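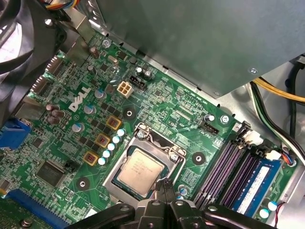

La pinza de Ivmont

Cuarta noche. Darmawan Wattimena con el café en la mano izquierda y la derecha encima de la seta roja, sin apretar. Por si acaso. Siempre por si acaso.

Dos controladores en la mesa. El de Vanhove, caro, callado, 4000 euros sin el cable. El de Cistley, que pitaba al arrancar y pitaba al apagarse y a veces pitaba porque sí. Una sola pinza para los dos, la de Ivmont, dedos finos, negros, y una torre Dell vieja abierta en canal. Había que elegir antes de que llegaran los de Clelthorpe. Llegaban a las nueve.

—Ciclo 506 —dijo en voz alta, para la grabadora—. Vanhove. Acercamiento al zócalo.

El brazo bajó. Despacio, muy despacio, como quien entra en un cuarto donde duerme alguien. En la pantalla la cámara de la muñeca iba comiéndose la placa, las letras blancas, los condensadores, el marco plateado. Darmawan dejó de respirar. Se dio cuenta y volvió a respirar.

Fuerza en el dedo izquierdo, bien. En el derecho, bien. Luego un número rojo.

Paró. Apuntó. Café frío.

Su madre le preguntaba por teléfono qué hacía exactamente. Enseño a una mano a no romper cosas, le decía. ¿Y la tuya?, preguntaba ella, porque de niño lo rompía todo, el reloj del abuelo, la radio, la otra radio. No le contestaba a eso.

Cambió los conectores. Cistley. Pitido.

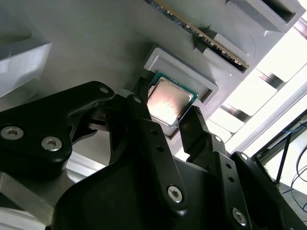

—Tranquilo —le dijo al pitido.

Lo malo de Cistley era el temblor. Mínimo. En la gráfica una sierra pequeñita, y en el informe de Clelthorpe una sierra pequeñita iba a parecer los Alpes. Lo bueno, que cedía. Si el procesador estaba torcido el de Vanhove insistía, tenía razón él y la pieza no. El de Cistley se lo pensaba. Aflojaba un poco, buscaba, volvía. Eso no salía en ninguna columna de la tabla. Había columna para milímetros, para newtons, para segundos. Para pensárselo no.

Las tres y pico. Ciclo 700. Se le cerraban los ojos de pie, apoyado en el armario, y soñó un segundo entero, un sueño completo con su puerta y su pasillo, en el que la pinza le abrochaba el abrigo. Botón a botón. Sin apretar.

Se despertó con el pitido.

Miró el registro. El brazo había seguido solo, claro, para eso estaba programado, y en el registro había una línea que no entendía. Corrección 2128. El límite eran mil. Nadie pone un límite de mil para que te salga una corrección 2128. La leyó otra vez. Se limpió las gafas con la camiseta, que estaba peor que las gafas.

Volvió a la pantalla, a la imagen de la muñeca.
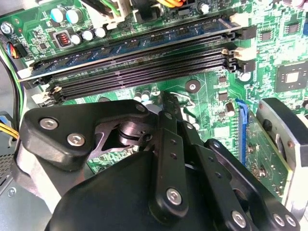
—¿Qué buscas? —preguntó.

Nada. El ventilador del armario. Un camión fuera, lejos.

Podía reiniciar. Tenía que reiniciar, de echo, el protocolo lo decía en la página dos, cualquier corrección fuera de rango y a cero, todo a cero, los cuatro días. Y entonces ganaba Vanhove, por incomparecencia. Correcto, callado, caro.

Puso el dedo en la tecla. Lo quitó.

La sierra de la gráfica se iba haciendo más pequeña. La miró bajar sin tocar nada, con la mano derecha otra vez sobre la seta, la misma mano de las radios. Más pequeña. Casi una linea.

A las nueve menos diez oyó el ascensor, voces, alguien que se reía en inglés. Cogió el informe y buscó la última casilla, la de observaciones, que siempre dejaba en blanco. Escribió: se lo piensa. Lo tachó. Lo volvió a escribir debajo, con mejor letra, y fue a abrir la puerta.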